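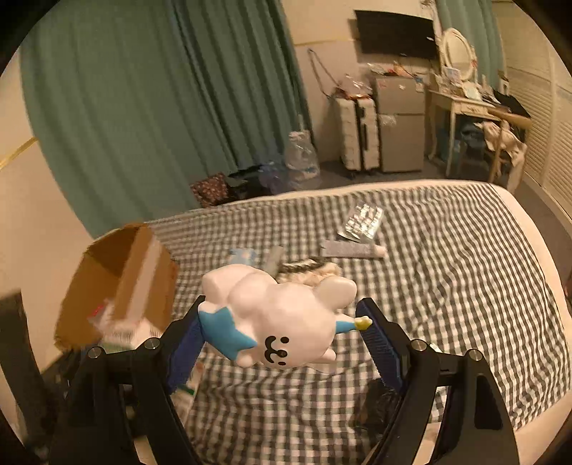
Recording tidy-up tasks with hand-held grippers in occupied homes

Applies to: Falton home collection, two-gripper tasks, pick and pack
Rule set: Niltow 12
Last revised: December 11, 2024

Scope

This page covers recordings in which an operator picks small household items off a bed or similar soft surface and puts them into an open cardboard box. It replaces the November draft. Hard surfaces (tables, worktops, floors) are covered by a separate page, and the limits given there for pad pressure do not carry over.

Read the whole page once before the first session in a home. After that, the numbered steps are enough for daily use.

Terms

Episode: one recording, from the start mark to the end mark.
Item: anything the operator is asked to move.
Bystander object: anything in view that the operator is not asked to move.
Lead gripper: the gripper that makes the pick. It may change between episodes but not within one.
Support gripper: the other one.
Householder: the person who signed form 242, whether or not they are the operator.

Before the session

1. Confirm that form 242 is signed and dated for this room. Consent given for a kitchen does not cover a bedroom. Where two people share the room, both sign.

2. Walk through the room with the householder and ask what must not be recorded. Typical answers are post, bank letters, prescription labels, photographs of children and anything with a full name and address. Move these out of the room. Turning them face down is not sufficient under Niltow 12.

3. Leave the rest of the room as it is. Operators often want to clear the top of a fridge or straighten the dressing table before they begin. Do not do this. The rule set asks for rooms in normal use, and bystander objects are part of that.

4. Switch off televisions and any other screen in view. A moving picture in the background causes trouble for position tracking, and broadcast material brings rights questions that the review desk cannot settle.

5. Cover or remove mirrors only if the operator's face would show in them from the working position. Check this by making a short test recording and playing it back at full size. A mirror across the room that shows only wall or curtain can stay uncovered.

6. Close curtains if direct sun falls on the working surface. Do not open or close them again until the session is finished.

Checking the grippers

7. Open and close each gripper fully, five times, with nothing between the pads. Both sides must travel evenly. If one side lags, check the pivot screws for play and tighten by hand with the supplied driver. Do not use a powered driver.

8. Wipe the pads with a damp cloth and let them dry. Lint from bedding collects in ribbed pads quickly and changes how they hold smooth items. Repeat at every break.

9. Look along the pads for lifting edges. A pad that has begun to peel is replaced before recording starts, on both sides of the same gripper, so that the pair wears together.

10. Clean the lens with the lens cloth only. Breath and shirt sleeves are the usual cause of hazy recordings.

11. Pair both grippers in Uleo and check that their clocks agree. If Uleo shows the clock warning, restart both units. Do not dismiss the warning and carry on. The offset cannot be removed afterwards with enough accuracy for two-gripper work.

Setting out the items

12. Place the box on the surface with its flaps open and clear of the opening. It may stand square or be tilted towards the operator, but it must not rock. On a soft mattress, press it down once and see whether it settles. If it moves on the first drop, the episode will have to be repeated.

13. Scatter the items. They should lie at different angles and some may touch or overlap. Rows and grids are rejected.

14. Use a mix of shapes and surfaces. A usable set has at least one rounded toy or similar smooth object, one tube, one flat packet, one piece of fabric and one item in clear or shiny wrapping.

15. Medicines need separate attention. Blister packs may be used if they are empty or if the householder has agreed in writing, and they are handed back at the end of the session. No item that carries a patient's name is used, whatever the householder says.

16. Sharp items, open liquids, glass, lit or heated items and anything belonging to a pet are excluded.

17. Patterned bedding is allowed. Checked sheets are in fact easier for the tracking software than plain white ones. Pull the sheet tight enough that it does not lift with the item.

Recording an episode

18. Stand where both grippers can reach the box without the operator leaning on the surface. Knees against the mattress will shift the items.

19. Give the start mark by closing both grippers once, together.

20. Approach the item slowly and open the lead gripper wider than the item needs. Bring the pads down on either side before closing. Pushing an item along the sheet until it meets something solid is recorded as a fault.

21. Close until the item is held, then stop. With rounded toys, hold across the widest solid part and keep off ears, tails, clips and other projections. These bend or snap, and they also hide the pad contact from the camera.

22. Lift clear of the surface and hold for one full second before moving off. Reviewers use this pause to judge the grip.

23. Carry the item over the box, lower it past the flaps and open the pads. Do not drop it from above the rim. Do not press items down to make room.

24. Keep the support gripper out of the lead gripper's path. It may steady the box or hold back a neighbouring item. When it has no task it stays to one side, still and at rest height. It should not be put down on the bed in the middle of an episode.

25. Hands stay on the handles. If an item has to be moved by hand, end the episode first.

26. Give the end mark in the same way as the start mark. Leave both grippers still until Uleo confirms the file.

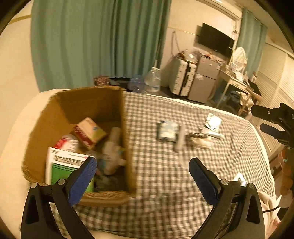
One reader of the November draft asked why the support gripper needs a rule at all when it does nothing for most of an episode, and suggested letting operators park it wherever they like. In a small bedroom, the reader wrote, there is seldom a free spot at rest height, and an arm held still for a whole session becomes tired.

The point about tiredness is accepted. Step 24 now limits the rest position to the length of one episode, and the unit may be put down between episodes on any firm surface. The rule itself stands. An idle gripper that wanders in and out of view is read by the labelling software as taking part in the task, and the resulting labels have to be removed by hand.

Faults and what to do about them

Item slips before the lift: open, back off, try again within the same episode. Two attempts are allowed. After the second, end the episode and mark it "no grip". These recordings are kept and are useful, so they should not be deleted on site.

Item slips after the lift: leave it where it lands if it is still on the surface, and pick it up from there. If it falls to the floor, end the episode.

Item lands across the rim or on a flap: mark as "placed, outside". Do not nudge it in.

Sheet caught between the pads: end the episode and mark as "surface contact".

Someone walks into view: end the episode at once. If that person has not signed form 242, delete the file in Uleo while they watch and write the time in the session log.

Personal information noticed part way through: stop the whole session. The episodes already made that day are held back until the Xavier desk has looked at them. Operators do not blur or crop anything themselves.

Review figures

The Xavier desk checked 428 episodes recorded under the November draft and returned 187. The largest group of returns had no pause after the lift. Next came faults with the start or end mark, then boxes that shifted. Returned episodes are listed by file in Uleo with the step number that applies. Re-recording is done in the same room where possible, with the items scattered afresh.

Privacy faults are not returned in this way. They are handled by telephone and the file is locked until the call has taken place.

After the session

27. Empty the box in front of the householder and put every item back where it came from, or where the householder asks.

28. Return anything moved out of the room at step 2. Use the session log as a checklist.

29. Upload over the household's network only with permission. Otherwise take the units back and upload from the office.

30. Fold the gripper arms closed and pack them with the pads apart, using the spacer. Pads stored pressed together take a set and will need replacing.

31. Record the pad serial numbers and any screws tightened under step 7. Close the session in Uleo the same day.

Changes from the November draft

Step 2: face down no longer accepted.
Step 15: new.
Step 17: checked and patterned bedding allowed.
Step 24: time limit added to the rest position.
Step 30: spacer now required for both units.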